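**Kerken 4: the planner now waits for the cloth**

The new version of our grasp planner came out on Apr 17, 2020. The main change is in how it chooses the pinch point on a garment that lies in a heap, for example a little below the neckband.

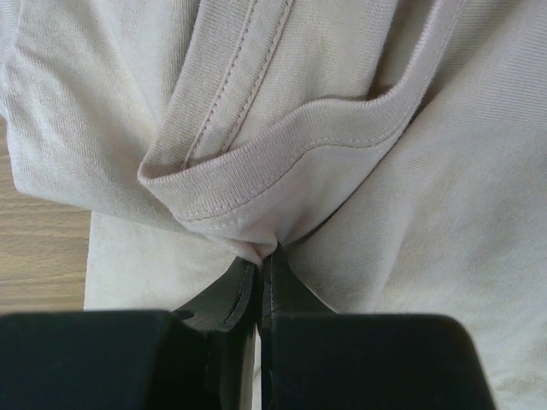

MacLeish wrote to us that the old planner was too proud of its first guess, and asked if the new one can change its mind after the fingers close. Yes, it can. After each close command, Kerken takes a new depth image from the wrist and compares the folds with the ones it expected. If the difference is too big, it opens the fingers and plans again, up to eight times.

We tuned the limit on 2,319 recorded grasps from the Nelport lab. Ribbed collars were the hardest, as the fine lines were often read as a hem. For this reason the edge filter has now its own setting, `rib_scale`, and the old name `edge_soft` is removed. Please check your config files before you update.

Users of the Flarard driver must also install the new message package. The logs from version 3 can still be replayed.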